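Stornetti 中塔机箱硬盘托架与走线空间评测:旧平台换盘的实际体验

文/Rami Farah 2024年10月11日
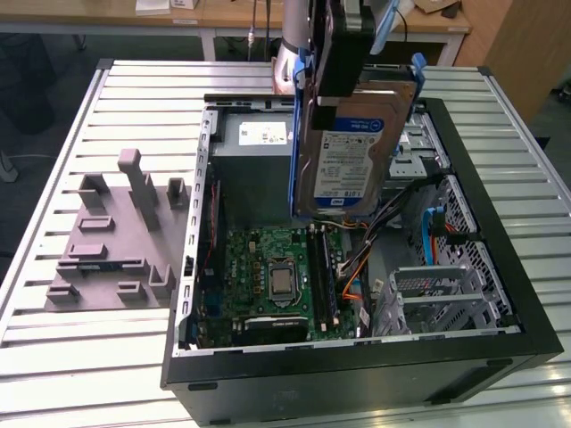

这次评测的对象是 Stornetti 的一款老式黑色中塔机箱,重点放在免工具硬盘托架上。机箱本身的外观、前面板接口和散热配置不是本文的主要内容,只在影响换盘操作的地方提到。测试从九月开始,前后拆装次数较多,结论以重复操作后的状态为准,首次开箱的手感仅作参考。

选这款机箱的理由很普通:编辑部收到的维修咨询里,旧办公主机加盘、换盘占了相当一部分,而这类主机多数仍在使用3.5英寸硬盘。新机箱的评测很多,旧结构机箱的托架是否还值得继续用,资料反而不好找。

一、测试平台

主板为旧款绿色PCB,处理器、内存和电源都沿用原机,没有更换。图形输出由一块独立显卡负责。硬盘使用 WD Blue 1.0TB,3.5英寸规格,装在蓝色塑料托架上。数据线为蓝色 SATA 线。电源线未做模组化改造,所有线材都留在机箱内,不剪、不外引,以接近用户手里机器的真实状态。

操作时机箱侧放,侧板拆下,开口朝上。工作台是银色金属条板台面。侧放有两个好处:硬盘架内部可以直接看到,螺丝或卡扣掉落时也容易找回。缺点是金属条之间有缝隙,小螺丝会漏下去,建议在机箱旁边另放一个磁吸盘。

二、托架结构

托架为一体式蓝色塑料件,两侧有凸出的卡片,推入硬盘架后由卡片锁定。安装硬盘时先将一侧定位柱对准硬盘侧孔,再把另一侧轻微撑开,让其余定位柱落入孔中。整个过程不用螺丝刀。

塑料有一定弹性,撑开时不必担心立即断裂,但两侧受力应当均匀。只掰一侧的做法会使托架产生扭转,装好之后硬盘与托架之间出现轻微倾斜,推入时阻力明显增大。Nisha Sisodia 负责本次的重复装卸,她的记录里凡是推入不顺的情况,退出来重新对孔之后均能恢复正常,没有一次需要打磨或更换托架。

定位柱是金属的还是塑料的,对这类托架影响很大。本品为塑料柱,与硬盘螺孔之间存在少量间隙。硬盘停转时用手轻晃能感觉到,通电后没有听到由此产生的异响。如果使用者对共振比较敏感,可以在托架与硬盘之间加一层薄垫片,但厚度要控制,过厚会使卡片无法完全弹开。

卡片锁定时有清楚的咔哒声。两侧必须都听到,只响一侧说明托架没有推到底。推到底之后,再向外轻拉一次确认。

三、硬盘架

硬盘架为灰色金属冲孔件,孔壁边缘处理一般。用手指沿开孔内侧滑过能感到毛刺,没有划破皮肤,但不建议裸手快速穿线。导轨平直,托架进出时不晃。Tarun Tyagi 用塞尺检查了导轨间距,认为一致性合格,仅入口处略宽,应是为了便于对位。

机箱侧放时,托架需要按照硬盘架的开口方向调整姿态,竖直拿取比较顺手。拿硬盘时应捏住托架或硬盘的侧边,电路板一侧不要受力。从机箱上方经过时尤其要留意散热部件和内存,硬盘本身不轻,滑落后首先砸到的通常是主板。

光驱位的金属支架与硬盘架相邻,这一段比较局促。长显卡用户需要先量尺寸。本次所用的显卡没有与硬盘架发生冲突,换用更长的型号则可能需要先拆卡再装盘。

四、走线

走线是这款机箱的弱项。它属于较早的设计,主板托盘背后几乎没有可用空间,线材只能留在正面。黑色电源线束从硬盘架一侧斜着拉向主板,占掉了换盘时最需要的位置。橙色线缆也在同一区域下垂,伸手时容易带到。

蓝色 SATA 线从冲孔金属架中弯曲穿过,转弯半径偏小。SATA 线对过度弯折比较敏感,长期受力可能导致接触不良。我们的做法是先接好数据线,再整理电源线,最后用扎带把电源线束向机箱边缘收拢。顺序反过来,数据线就会被压在下面,下次换盘还得全部拆开。

扎带推荐可重复使用的魔术贴款。Tretis 的窄款和 Saxena 的普通款都试过,前者更适合在冲孔之间穿过,后者较宽,绑主电源线束更稳。两者都不影响托架进出。尼龙扎带也能用,但剪下的断口很硬,在这种狭窄空间里会刮手。

直头与弯头数据线的差别也测了。硬盘接口朝向侧板时,弯头线可以减少突出部分,侧板合上后没有顶压;直头线在同一位置会轻微拱起,侧板能装上,接口处却一直受侧向力。手里只有直头线的话,最好把托架换到相邻槽位,让线有多一点回转余地。

五、拆装流程

以下为编辑部最终固定下来的步骤,适用于同类结构。

1. 关机,断开电源线,按一次开机键放掉余电。
2. 机箱侧放,拆侧板,触摸机箱金属部分释放静电。
3. 先拔硬盘电源接口,再拔数据接口,捏住插头,不拉线。
4. 同时按压托架两侧卡片,平直抽出。
5. 换盘,核对定位柱全部入孔。
6. 推回托架,听到两侧锁定声,向外轻拉确认。
7. 接数据线,接电源线,收拢线束。
8. 合侧板之前开机一次,进入 BIOS 确认识别到硬盘,再关机装回侧板。

第8步有人会省略。旧机器的 SATA 接口松动比较常见,装好侧板才发现不识别,就要从第1步重来,因此这里仍然保留。

六、耐用性

托架的标称插拔寿命为2,000次,厂商随附的单页说明上没有注明测试条件,是否包含硬盘重量也不清楚。我们实际完成363次插拔,卡片根部出现浅色应力痕,锁定力略有下降,仍能可靠固定。定位柱没有断裂,柱头有轻微磨圆。

按照普通家庭或办公用途,一年里拆不了几次,这样的衰减可以忽略。若用于维修台或频繁换盘的备份机器,则应提前备好托架。麻烦的地方在于单独购买的托架货源不稳定,Uno 出品的替换件外形接近,卡片位置却偏低,插入后只能锁住一侧。我们买的2个都是如此,不推荐。

Raíssa Macedo 在复核时提出,低温环境下塑料托架更脆。这一点没有条件系统测试,只能提醒使用者:冬天刚从室外搬进来的机器,放到室温后再拆。

七、与螺丝固定方案对比

螺丝固定的优点是牢靠,硬盘与金属架直接接触,导热也略好。缺点是需要两面都能伸进螺丝刀,在这类机箱里往往要把另一侧侧板也拆掉。免工具托架省去了这一步,换盘时间明显缩短,代价是固定刚性差一些,并且依赖专用配件。

如果硬盘装好之后几年都不动,两种方案区别很小。需要经常更换时,托架的优势才体现出来。Kuldeep Awasthi 坚持在托架上另加2颗螺丝,这在结构上可行,托架底部留有孔位,但抽换时就回到了用螺丝刀的老办法,意义有限。

八、评分

托架设计:良。锁定可靠,操作直观,塑料定位柱的间隙可以再收紧。
硬盘架加工:中上。导轨合格,冲孔边缘需要改进。
走线空间:差。没有背部走线,线材集中在换盘路径上。
配件供应:中下。原厂件难买,替换件兼容性不好。
维护便利性:良。整理好线束之后,单次换盘很快。

已经拥有这款机箱的用户,没有必要为了换硬盘而更换机箱。花一点时间整理电源线束,换一根弯头 SATA 线,使用体验会有明显改善。准备购买二手的,请先向卖家确认蓝色托架是否齐全、卡片有无断裂,缺托架的机器应当从报价里扣除相应费用。计划装多块机械硬盘的用户,建议直接选带背部走线的较新型号。

下一篇测试同一机箱的光驱位转接架,重点是3.5英寸硬盘装入之后的固定强度和温度。

联系编辑部 | 转载须知 | 版权所有,未经许可不得转载 | 返回顶部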